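Light Duty

Last updated: May

When Faizal Liem came back to the Stelby plant after 70 days at home with his shoulder, they gave him a chair by the window and a stack of old injury reports to sort, and he was so glad to be wearing his badge again that he thanked everybody twice.
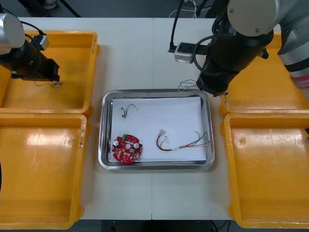
The Second Week

Mrs. Ersoy from the claims office came down at ten with two coffees and her folder (she was never without that folder, bless her). "How's the arm?" she asked.

"It goes up to here," said Faizal, and showed her, a little proudly. 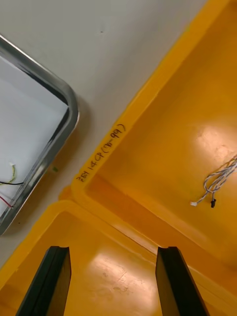
She wrote it down, and then she put the pen away and asked how he was, which was a different question, and he found he had to look out at the parking lot for a while before he could answer it. He missed the noise, he told her. He missed being tired for a good reason.

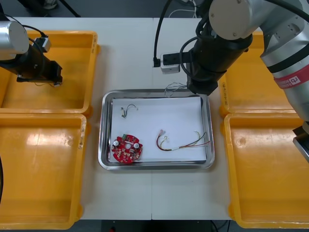 "Report 41 is mine," he said at last. "I filed it under shoulders, same as the rest."

Mrs. Ersoy drank her coffee and stayed until the lunch bell.

More stories
The Night Nurse at Jiller
Brurumum, Population 258
Waiting Room Radio

Comments

marla_k: My dad was on light duty for a whole winter. The coffee part got me!

Tom: Lovely. I'd read more about Mrs. Ersoy, please.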